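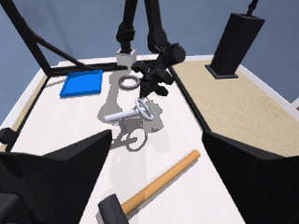 Shagufta Chaudhry said the scale was wrong, and that she would like it done again with the water tank empty.

I told her the tank would have to stay as it was. The certificate is for the vehicle as presented, in running order, with fuel, water and driver. It says so on the form above the line for the signature. She read the line and got back into the van.

The van was a Gureo, the long wheelbase with the high roof, ten years old. The rear axle was 71 kilograms over its plate. The front axle was well under, and the total was inside the limit, which is the usual result when someone puts the kitchen, the bed and the batteries behind the back wheels. Owners add everything up at home and compare it with the total. They don't work out where it sits.

"So it fails," she said through the window.

"There isn't a fail. I write down what it weighs. The conversion office compares that with the plate."

"And then it fails."

I printed the ticket and initialed it. The printer at Rakska Road is old and drops the bottom of each line, so I went over the last digits in pen, initialed those too, and stamped the back.

She pulled forward off the plates and parked by the fence. I had a grain trailer next and then a flatbed with a boiler on it. When they had gone she was still there, sitting on the step of the side door with the ticket on her knee and a notebook open beside it.

She asked whether she could move things.

I said she could move anything she liked. Each weighing was a separate fee.

"What would you move?"

I am not supposed to advise. The wording in the operator's handbook is that staff shall not offer an opinion on loading. I said that a load placed behind the rear axle takes weight off the front one and adds more than its own weight to the back, and that this was not an opinion. It was in any textbook. The distance from the axle mattered as much as the weight.

She wrote that down. She asked me to say it again, slower, and wrote it down again underneath.

The batteries were in a box across the rear doors. There were lead ones, from a company called Zindumis, bolted through the floor with a steel strap over the top. Next to them was a locker with leveling ramps, a spare wheel, a folded awning and a case of engine oil. The water tank was under the bed on the left. She had 98 liters in it. I asked why she had filled it and she said the instructions for the inspection told her to bring the vehicle ready to travel.

"Ready to travel where?" I said.

She didn't answer that one. She took out the spare wheel and rolled it up the aisle to the space behind the passenger seat. She brought the ramps forward, then the oil. The awning went across the front seats with one end against the dash.

I weighed her again at a quarter past two. The rear axle had come down, but it was still over.

"Your awning is on the passenger seat," I said.

"Is that not allowed?"

"It's allowed on the scale. I wouldn't drive with it there."

She parked by the fence again. It had started to rain, lightly, and the plates have to be zeroed when they get wet, so I went out with the broom and pushed the water to the drain. She watched me do it. Then she asked who had done the zero before her first weighing.

I had. It was in the log. I showed her the log, with the time and the reading, and the calibration certificate in its plastic sleeve. The test weights come on a truck from Kazmi every March, and the man sets them down one at a time in the corners and then in the middle. She read the certificate all the way through, including the notes on temperature.

"My father built it," she said. "He had a spreadsheet."

I said a spreadsheet was a good way to do it.

"He had the batteries in the middle. I have the drawing. In the drawing they're under the bench, in front of the wheels." She turned the notebook round. It was a side view in pencil with the axles marked as two small triangles, and arrows pointing down, and a figure next to each arrow. His sum for the rear axle was at the bottom with a box drawn round it. It left a margin of 75 kilograms. "I don't know when he moved them."

I looked at it for some time. The arithmetic was right. He had taken moments about the front axle, the way you should, and he had allowed for two people. The bench was drawn with its lid up. In the van the bench had a heater in it.

"The heater came later?" I said.

"I suppose it must have. He was cold all the time, at the end."

A truck came onto the approach and I went back to the booth to deal with it. It was gravel, and the driver wanted a copy for the quarry and a copy for himself. When I had finished she was at the window.

She wanted to know what it would take to have the plate changed. I said there were people who would fit stiffer springs and put the vehicle through a new approval. The last owner I had asked had paid 600 for the paperwork, before the springs.

"Or I move the batteries back to where he drew them."

"You'd have to move the heater."

"Yes," she said. "Or take it out."

I told her we closed at five and opened again on Monday at seven. She asked whether the second ticket canceled the first. I said no, they were both true, and she should send whichever one described the van when the office asked for it. She folded them together into the back of the notebook.

She drained the tank before she left. I pointed her to the gully behind the booth, and she backed up to it and opened the valve. It took longer than either of us expected. I wrote the afternoon's readings into the log while it ran, then went out and swept the plates again.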